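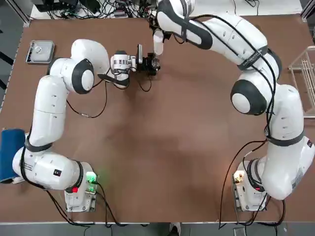 Redham Live Concert Recording Interface, second edition. Every maker of live recording gear promises the same thing: plug into the desk, press a button, go home with an album. We have sold enough of these boxes to doubt it. Most of the trouble on a stage recording comes from the leads, and most of the leads that come back to us were left to dangle. If you want to see it done properly, look at the black cables strapped along the white arms on that brown table, held close to the segments they run on. Do the same with your mic stands and you will get more out of this interface than any firmware update will give you.

So what do you get for $937? A steel box with eight mic inputs, a stereo feed from the house mixer, and a card slot. It records all ten tracks straight to the card, with or without a laptop. That part works well. We left one running through a full band rehearsal in February and it dropped nothing.

The preamps are described on the carton as "vintage warm." We couldn't hear it. They are clean and fairly quiet, and they cope with a loud snare if you use the pad. For a prog band with long soft passages, that is probably what you want anyway. If you are hoping it will make a small club sound like a concert hall, save your money.

The "audience blend" knob is the feature Redham is proudest of. It mixes two room mics into the stereo track as you record. Leave it at zero. Once the crowd is in that mix you can't take it out, and there is always one person near the mic who talks through the keyboard solo. Record the room on its own tracks and decide at home.

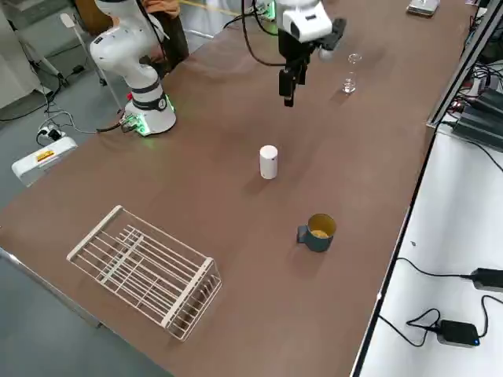 White arm with green light ring, and a clear glass on the table.

What's in the box
Interface
Power supply with locking plug
Rack ears and screws
Printed manual (short, and better than the online one)

Not in the box: a memory card, a USB lead, or the Pitov mixing software shown in the ads. The software is a 9-day trial you download yourself. After that it asks for a subscription, and it asks often. The files are plain WAV, so any editor you already own will open them.

How it compares
The Vasylenko field recorder costs $293 and takes four mics. For an acoustic duo or a singer with a loop pedal, it is the better buy, and we say so even though we make less on it. The Flullton rack unit has nicer meters and sturdier knobs - but it needs a computer connected the whole time, and we don't like trusting a gig to one.

Buy the Redham if you have a full band, a separate feed from the desk, and somebody willing to mix the tracks later. Live albums are mostly made in that last step, whatever the carton says.

Price: $937
Warranty: 3 years, parts and labor. Damage from spilled drinks is not covered.
Returns: within 30 days, with the carton. Rack ears may be fitted, but please don't put stickers on the case.
Stock: in the store and ready to ship
Page last updated 16 September 2025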